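4. What a crumpled cloth tells you before you flatten it

I should admit up front that I came to this section the long way round. The plan Alfredo Catacutan and I had drawn up was to write about folding, with a page or so on getting the cloth flat first, and then the page kept growing until it pushed the folding out into Section 5. Flattening is where the time goes! People who fold a lot of dishcloths, napkins and baby cloths at home know this perfectly well, and the 81 of them who filled in our questionnaire had far more to say about finding a corner than about what they did once they had it.

So this part is about small cloths in their worst state, dropped in a heap on a table. I use "crumpled" for a cloth that has been let go of and left alone, and "bunched" for one that has been pushed together on purpose. The two look alike in a photo, and I won't pretend I can always tell them apart.

Figure 4. A crumpled cloth on the white work surface.

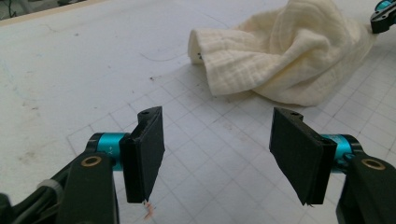 Enda Brophy

4.1 Edges first, corners later

Most of the earlier writing on this (and most advice from grandmothers, mine included) says to find two corners and shake. That's fine for a bath towel. With a little cloth on a tabletop it's a poor bet, as corners like to tuck themselves under the heap, and a shake big enough to free them can send the whole thing off the table. What our home folders described was closer to browsing. They look for any bit of edge that's already lying flat, pin it with one hand, and pull the rest away from it with the other, bit by bit, until a corner shows up on its own.

I went back through our set of 40 cloths with this in mind, dropping each one and writing down what I could see from straight above and from a low angle. The flat bit of edge was nearly always somewhere on the outside of the heap, often sticking out to one side like a shirt tail. From low down I missed it again and again. All I got was folds. Stand up and look down at the same heap and there it is, easy as anything (Figure 5). If I were doing this over I would record the view from above first, and I'd save myself a very grumpy afternoon.

The surface matters too, more than I had allowed for. On a white board a pale cloth gives you very little outline to go on, and you end up reading the shadows in the folds. The thin gray grid helps a bit once the cloth is nearly flat, when you can line an edge up with it, but it does next to nothing for a heap. Pacita Castillo suggested a dark tablecloth, which I tried at home and liked a lot, though the cloth then dragged on it and the pulling felt quite different. I left those drops out of the tables.

Figure 5. Off-white cloth on the gridded board, with a flatter edge spread toward the lower right.
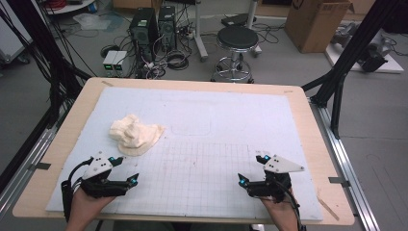

4.2 Which side is up?

Once there's an edge to hold, the next thing people want to know is whether they have the right side or the back. Plain cloths let you off this question completely. Printed ones don't, and printed ones are what people have at home, especially anyone with kids. Paw prints, eggs, little faces, cheerful greetings... I've grown fond of them all.

A print does two jobs. It tells you which face you're looking at, and if there's writing on it, it tells you which way the cloth is turned. Writing is the stronger clue by a long way. A paw print can be read at any angle if you aren't fussy, and a fried egg has no top at all as far as I can see, but a word is upside down or it isn't. The catch is that a heap or a twisted strip shows you only scraps of the pattern. A curved line might be the side of a bear's head or a chick's, and until more of the cloth opens up you're guessing (see Figure 6, where I'm still not sure).

In my own notes the guessing turned out to be less of a bother than the waiting. I tended to hold the cloth still and stare at the print, when one more pull would have shown me a whole motif. The folders in the questionnaire mostly didn't stare. They kept the cloth moving and let the print come to them, then flipped the cloth over at the end if they had to. Seventy-eight of them said they'd rather flip late than stop and check early, and I have since changed my own habits to match.

Figure 6. Cream fabric printed with a fried egg, paw prints and the greeting "Hi~". 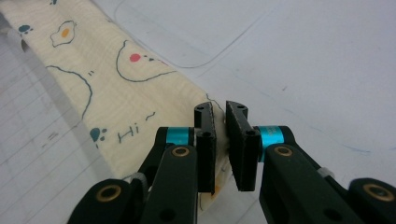
Jonalyn Dela Peña read a draft of this part and disagreed with the late flip. Her point was that a cloth turned over once it's flat picks up new wrinkles along the line where it bends, so you smooth it twice, and a person with a full basket will feel that by the end. She would check the print as soon as any of it shows, fold in whatever's left, and be done.

I think she's right for big cloths and I'm holding out on small ones. A small cloth flips in one go if you take it by two neighboring corners, and the new wrinkles come out with one wipe of the hand. What neither of us has is a good number for the middle sizes, and Section 5 gets by without one.

Related items

Napkins, dishcloths and the half fold
Why pillowcases come out of the heap inside out
Henk Brouwer: Notes on the Stevside towel drawers
Reading a print upside down
The Cetari ironing diaries, part 2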